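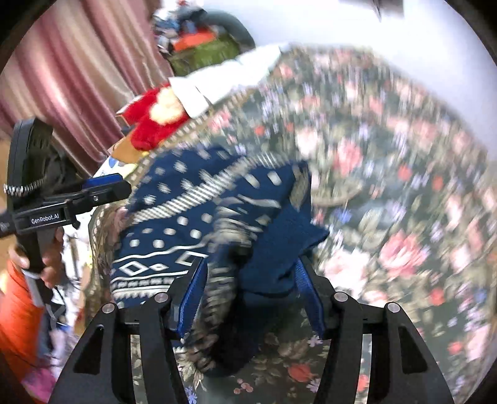

Joscombe Residents' Services
November 26, 2018

1/ The winter clothing and bedding collection is now open to all households at Joscombe and Brollgate. This thread sets out what is accepted, how items should be prepared, and where they are to be left. Please read it through before packing.

2/ Knitwear is the greatest need this year. Sweaters, cardigans, scarves and hats are welcome in any adult or child size. Patterned winter knits, such as those with snowflakes, diamonds or striped bands, are accepted on the same terms as plain ones.

3/ Please sort on a bed or another wide, clean surface. Small holes and pulled threads are easier to find when a garment is spread out, and dark yarn should be checked under a good lamp. Turn each sleeve inside out and look at the cuffs.

4/ All clothing must be washed and completely dry. Items that arrive damp cannot be stored and will be returned to the household. Minor repairs are acceptable if they have been finished before drop-off.

5/ To fold a knit: lay it face down, bring the sleeves across the back, fold the sides in, and then fold up from the hem. Do not use hangers. Heavy knits stretch at the shoulders, and the storage room has no rails.

6/ Navy knitwear with a cream or light pattern should be washed separately the first time. Dye can run into the pale areas, and it may also mark a bedspread if the garment is laid out before it has dried.
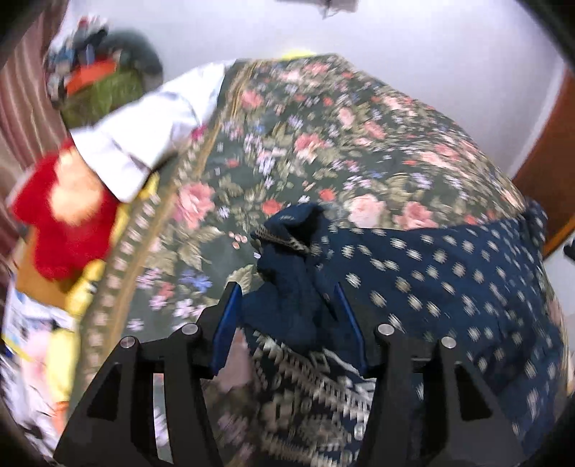
7/ Bedding. Bedspreads, blankets and flat sheets are accepted. Floral and other printed bedspreads are welcome. Pillows are not accepted this season, whether or not they have been used — clean pillowcases may be included with the sheets.

8/ Plush toys are collected separately in March. Households sorting a child's room are asked to keep toys out of the clothing bags, as the two collections go to different addresses.

9/ Bags and boxes. Each household may leave up to 13 bags. Cardboard boxes are preferred for bedding and should be taped underneath. Write "knitwear" or "bedding" on two sides. Please do not write your name or apartment number.

10/ Drop-off is at the Sullis Room, ground floor, beside the mail area. Brollgate households may use the side entrance on Fajardo Street. Bags should not be left in the hallway outside opening hours.

11/ Last season 92 households took part. The storage room holds 200 bags, and the collection will close early if that number is reached. Any change to the closing date will be posted as a reply to this thread.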